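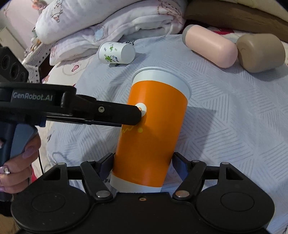
Search this site Enter keywords Go

Mondbridge Institute of Hospitality
Housekeeping Practice, Unit 4: Drinkware Left in Guest Rooms

Print this page | E-mail this page

Purpose

This unit covers the collection of cups and bottles from beds and other soft surfaces. Students should read it before the practical session in Room 126.

Procedure

Cups left on bedding are to be cleared before any linen is moved. A tall paper cup standing on a mattress has a narrow base and tips easily when the sheet is pulled. Lift it straight up, holding it low on the side, and check the contents before placing it on the cart.

Cups found lying down are handled next. Turn the open end upward as the cup is lifted, and inspect the sheet beneath it. Any stain is entered on the linen slip – including faint ones – and the sheet is sent out separately.

Paper cups are discarded once empty. Bottles with caps are treated as guest property while the room is occupied. Close the cap, wipe the outside, and stand the bottle on the nightstand. Patterned sheets require closer inspection, as small marks are difficult to see against printed stripes.

Assessment

The practical check carries 16 points. Students who miss it may repeat it in November.

Related items

Unit 3: Stripping and Bagging Linen
Unit 5: Bathroom Supplies
Kleinschmidt Cart Layout, Sheet 46
Breltberg Hall: Practice Room Rules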